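Flurkthorpe Hospital Patients' Forum
Minutes of the October meeting, held Thursday, 6.30 pm, Drolow Room

Present: nine members, Yuto Tsuji in the chair. Apologies from two.

1. Minutes of the last meeting
Agreed, after the word "promptly" was struck out of item 4. The reply it referred to took eleven weeks.

2. Parking charges
The trust's letter says the new charges are "in line with what visitors expect". Members asked which visitors. The letter mentions a survey with 89 replies, all collected in the main entrance on one morning. Mr Tsuji did not think this told us much, as anyone put off by the cost would not have been standing there. Carvalho, who run the car park, have offered 41 extra spaces. Two members had walked the site and could not see where these would go. Plan to be requested again.

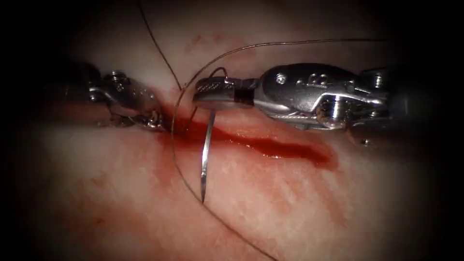

3. Surgical waiting times
The trust reports that the list has come down to 1,904. It was asked whether people moved to the Pluleck site are still counted. The trust's note does not say. Members were unwilling to welcome the figure until this is answered in writing.

4. Shuttle bus
Said to carry about 300 people a week. The driver's own guess, given to a member at the stop, was a good deal lower. Tickets are not issued, so it is unclear how anyone knows.

5. Any other business
The clock in outpatients is still wrong. Reported for the fourth time.

Closed 8.10 pm. Next meeting in the same room, if the heating is mended.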